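# Emia Check Comforter – Salmon Pink

Supplied by Nunance for guest rooms and staff residences. 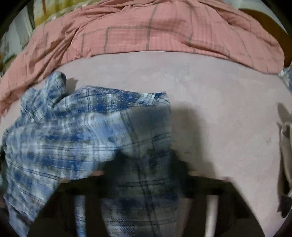
*Emia comforter rumpled across the top of a bed, with a plaid flannel shirt.*

The Emia is a mid-weight comforter with a fine woven face and a large check in thin grey-brown lines. It is intended for daily use in shared accommodation and may be paired with any plain fitted sheet.

- Sizes: single and double
- Washing: 40 degrees, with like colours
- Drying: low heat – do not iron
- Minimum order: 6 pieces
- Carton: 16 pieces

Orders of 70 pieces or more are sent direct from the Brultstead warehouse. Smaller orders are packed at the Hashmi counter and may be collected there.

Fabric swatches are available on request. Enquiries should be addressed to Sidra Mughal, Contract Bedding.

Page revised 2020-10-10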